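Old books get a new place in the Wonon hall

The big hall at Wonon in Plituvwood will have its own reading corner before the end of September. The books are already in the building, the shelves are ordered, and in the last days the work of sorting has been going on on the lower floor.

The idea came up in spring, when the used book shop on Catacutan Street closed its doors and the owner asked the neighbors if somebody could take what was left. What was left was 159 volumes, most of them hardcovers, and many of them in sets that are no longer complete. Wonon, which rents out desks and workshop places in the former Urketier building, said yes to all of them.

"We did not select," says Poul Juhl, who is responsible for the common areas of the house. "If you begin to select at the door, you will stand at the door for the whole afternoon. We took the boxes inside and looked later."

The looking has now been done, and it gave a few surprises. Among the cookbooks, travel guides and school atlases there is a group of older volumes in dark red bindings with gold printing on the spine, the kind that many families bought by subscription and kept behind glass. They are heavy for their size. The gold has become weak on some of them, but the bindings are mostly in order, and the decorative bands can still be seen well from a distance. Mr. Juhl wants these books to stand together, at the height of the eyes, so that people notice them when they come in.

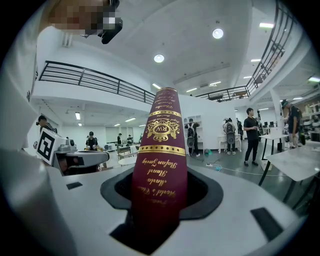 The hall itself was a reason to do it this way. It is high and bright, with a balcony going along the upper level behind a black metal railing, and people who work upstairs look down into it many times a day. Until now they had not very much to look at. The lower floor was used for everything that needs space, and it will still be used like that, but one part near the wall will be kept for reading.

The plan for the corner is simple. There will be two low shelves and one tall one, all from the same joiner, a floor lamp, and seats of different kinds. The joiner has promised the tall shelf first. It will carry the hardcovers, while paperbacks and magazines go on the low ones, where children can reach them also. The total cost of the wood and fittings is almost 200 dollars under what was expected in spring, and the difference will be used for the lamp.

How to put the books in order was a longer discussion than the shelves. One suggestion was by subject, another by language, because a part of the books is not in English. A third one, by color, had several friends among the people who work upstairs. Mr. Juhl was against it in the beginning. "I thought it is only for photographs," he says. "But then I tried with the dark red ones, and it looked calm." The decision is now a mixed one: the red and gold volumes stand as one group, and everything else goes by subject.

To prepare this, each book was taken in the hand and checked. The rules were written on a sheet of paper and hung next to the boxes. A book with a loose block goes to repair. A book with a strong smell goes in the open air for a week and is checked again. A book with a name or a dedication written inside is kept as it is, and the dedication is not to be erased. The last rule was important for Mr. Juhl, who found in one of the atlases a full list of a school class, with remarks.

So far 82 books have been marked as ready for the shelf. A further 40 need small repairs, mostly at the corners and at the joint of the cover, and they will be done in the house with paste, linen strips and patience. The rest has still to be looked at a second time, and it is possible that a few of them cannot be saved. These will not be thrown away at once, but offered on a table at the entrance for people who like to use old paper.

People who want to help with the repairs are asked to practice first on a book from the table. The paste should be thin, and it should be brushed from the middle to the outside. A sheet of baking paper must be put between the cover and the first page before the book goes under weight. It stays there overnight. Who opens it in the evening, out of curiosity, has to begin from the start - this happened already twice, Mr. Juhl admits, and both times it was him.

The furniture was the easier part. Small tables and wooden chairs are in the house already, light in color, and some of them will move a few meters only. For people who prefer to sit low there will be floor cushions. One of them has the form of a fried egg, with a white part with wavy edge and a round yellow yolk on top, and it had its supporters and its opponents from the first day. The opponents say it does not go together with old books. The supporters say it is comfortable. It will stay, at least for the winter.

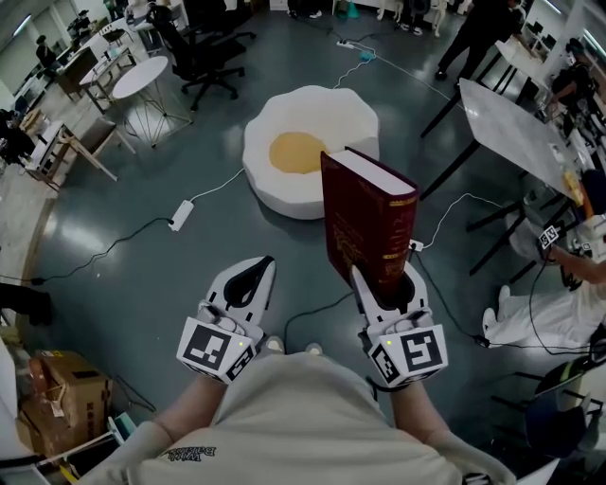 The floor in that part of the hall is dark and shiny, and in the evening it gives back the light of the ceiling lamps more than some readers may like. For this reason a carpet is still being looked for. It should be not smaller than two by three meters, plain, and without long fibers, as it has to be cleaned quickly. Offers can be left at the front desk. Carpets with a strong pattern will be refused in a friendly way.

There is also the matter of electricity. The hall has few outlets at the walls, so power strips are used on the floor, and Mr. Juhl wishes to have a fixed cable channel along the wall side before the lamp arrives. An electrician has looked at it and will come back with a price. Until this is solved, he asks all people who work in the hall to lift their feet, and to not push chairs with wheels over the cables.

Borrowing will be without cards. A notebook will lie on the low shelf, and the reader writes the title, the name and the month. There is no fixed time for bringing back a book, but after three months a reminder is planned. The red and gold volumes can be borrowed as all the others. This was asked often, so it is printed here clearly. They are no museum pieces, and most of them were in all probability read less than they deserve. Only the two largest atlases will remain in the hall, as they do not fit in a normal bag and suffer in the rain.

New books can be given, but not in boxes and not without a word. The wish is one or two titles per person, with a small note inside about why this book. Encyclopedias are not accepted anymore. Novels in other languages than English are especially welcome, also in small languages, and so are books on cooking and on the care of tools, two subjects which are asked for by the people of the workshops. Textbooks for computer programs should be not older than five years.

The corner can be used by all tenants from eight in the morning until nine in the evening. For neighbors from Plituvwood who do not rent a place in the house, it is open in the afternoon from two until six, by the side entrance. The coffee machine on the upper level may be used by guests too, but the cups must stay upstairs - coffee and linen bindings are not good friends, and the stairs are narrow.

An opening with speeches is not planned. On the first evening there will be soup, and who wants can read aloud one page from a book of the collection, in any language. Mr. Juhl has already chosen his page, but does not want to say from which book it is. He says only that it is a short one.

Questions about the corner, the carpet or the repairs can be asked at the front desk of Wonon during the morning. The joiner needs to bring the tall shelf through the large door, so the parking places directly in front of it should be kept free on the delivery day. The day will be written on the board at the entrance.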